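衣替えと、針金ハンガーの使いみち

こんにちは、編集当番です。朝晩すっかり冷えるようになって、うちでもようやく重い腰を上げて衣替えをしました。ほんとうは先月のうちに済ませるつもりだったのに、半袖を出したり引っ込めたりしているうちに2019年11月になってしまって……毎年同じことを言っている気がします。

前号で「ハンガーは全部そろえるべき?」と書いたところ、お便りをたくさんいただきました。フォトリーのSunita Pantさんは思いきって木製に統一された派。クローゼットを開けるたびに気分がいいそうで、うらやましい!でも厚みがあるぶん、掛けられる枚数はぐっと減ったとのこと。うちのように幅の狭い押し入れだと、これがなかなか悩ましいんですよね。
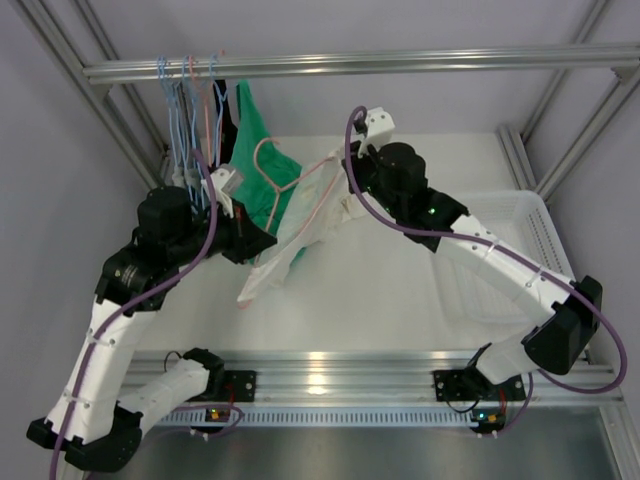 わたしは結局、針金ハンガーに戻ってきました。クリーニング店でもらうあれです。肩に跡がつくとか、すぐ曲がるとか、さんざん悪口を言ってきたのに、薄くて軽いのはやっぱり助かるんです。写真の水色のハンガーのように、空いたものをバーの左端にぎゅっと寄せておけば場所をとりませんし、その右に黒っぽい服、緑のシャツと続けて掛けていくと、次の一本にすぐ手が届きます。空のハンガーが服と服のあいだに紛れこむと、引っぱったときに隣の服までずるずるついてくるでしょう?あれがいやで、わたしは空きは必ず端、と決めています。

それから、掛ける順番。これまでは色で並べていましたが、今年は丈で並べてみました。短いものから長いものへ、左から右へ。短い服の下にすき間ができるので、そこへかごをひとつ置いて、マフラーや手袋をぽいぽい放りこんでいます(たたみません。たたまないと決めたら、とても楽になりました)。

ニットだけは掛けずに引き出しへ。Ankit Pandeyさんから「セーターは半分に折って、ハンガーの肩に回すように掛ければ伸びにくいですよ」と教わって試したのですが、わたしがやるとどうも団子のようになってしまいます。コツをご存じの方、ぜひ教えてください!

ところで、針金ハンガーのすべりやすさについて。襟ぐりの広い服がするっと落ちるのは、両肩に輪ゴムをくるくる巻いておくとだいぶましになります。ゴムは古くなるとべたつくので、わたしは衣替えのたびに取り替えています。毛糸の余りを巻いてもいいですし、見た目もこちらのほうがかわいいです。白い服には白い毛糸にしておくと、色移りの心配もありません。

余ったハンガーは13本ほど束ねて、なじみのクリーニング店「ゴータム」に持っていきました。こちらは曲がっていないものなら一度に最大7本まで、という決まりだったらしく、残りはすごすご持ち帰り。次に行くときまで、玄関のフックにぶら下げておくことにします。

次号は冬のふとんの話です。しまう場所に困っている方、お便りお待ちしています。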